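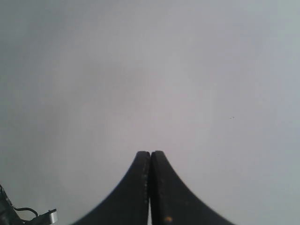 A pale gray surface at the Pendimel building, where the refinishing of work surfaces is under way.

News > Facilities > Pendimel

Pendimel will refinish the work surfaces on its ground floor in a single pale gray, replacing the mix of colors left by earlier repairs. The work began Tuesday in the east rooms and is due to finish in September.

The contract covers 455 square meters and went to Vasseur, a local coatings firm. Baro supplied the paint, a water-based matte product listed in the job documents as shade 3431. Each area gets a primer and two finish coats, followed by 48 hours of curing before equipment or storage boxes can be set down.

Matte was chosen over satin after a trial in the packing room. Under the ceiling lights, the satin panel gave enough glare to make small parts and printed labels hard to read. The matte panel marked more easily but could be cleaned with a damp cloth and mild soap. Solvent cleaners are not allowed on the new finish.

Color will still look uneven in some rooms, according to the job notes. Areas near windows can read slightly blue, and those farther from the light can look a darker gray. Such differences will not be treated as defects unless they also show under the 400-lux inspection lamp.

The Rover annex is not part of the contract. Its surfaces will be inspected after the main building is done.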